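4.2 Stating the start condition

The draft practice we are arguing for has a clause, numbered 33 for historical reasons that need not detain us, which says that every simulated manipulation task shall declare its start condition in words a tired person can check. It is the least glamorous clause in the document and it drew most of the comments. Several reviewers felt that the start condition was obvious. We asked them to write it down, and received as many versions as there were reviewers.

The trouble lies with words like "clear", "near" and "at rest". In the Imstead kitchen set, which we used throughout, a task sheet may say that the arm begins clear of the appliance. One reader takes this to mean out of view altogether. Another takes it to mean not in contact, and is content with an arm hovering over the casing. Both have read the sheet correctly – the sheet simply hadn't said anything. Figure 6 gives two views of the same counter, and either could be filed under "clear" without anyone telling a lie.
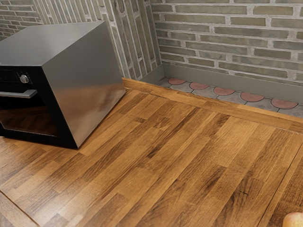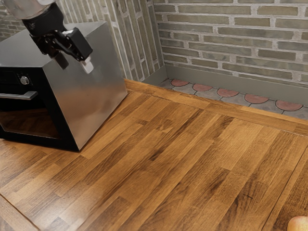 Figure 6. Countertop oven in the simulated kitchen. No part of the arm is in view in one panel; in the other the gripper is above the oven's top right corner and not touching it.

Plenberg, 2021-06-12

The wording of clause 33 was settled at the meeting dated above, after a discussion that Hiba Zoubi's minutes record as "thorough". It now asks for three declarations. The first is whether the arm is in the camera's view. The second is whether any part of it is in contact with anything, and with what. The third is the nearest object to the fingertips, by name, with the distance taken from the simulator's own state and never judged from the render. Tobias Kincaid wanted a fourth, on lighting, and was persuaded to put it in an annex, where it has grown to the length of a short novel.

We also recommend that objects at the margins of the view be listed. In both panels a piece of fruit sits at the lower right corner with only its upper part showing. It has no role in an oven task, and a sheet that leaves it out will seem complete until somebody trains a detector on the same images and asks what the peach-coloured thing is.

To see whether the clause was usable, we gave 40 task sheets to annotators at Hollenstein, first in their original wording and then rewritten. With the originals, the annotators disagreed on the start condition often enough that the exercise was paused for lunch. With the rewritten sheets they disagreed on 2, both of which turned out to contain typing errors of ours. The rewritten sheets are longer, and the Dastix importer, which truncates its description field at 600 characters without comment, had to be changed to suit. We regard this as a defect in the importer. Its maintainers regard it as a defect in the clause, and their response is reproduced in Annex C.

4.3 Stating the end condition

Everything said in 4.2 applies again, with more feeling.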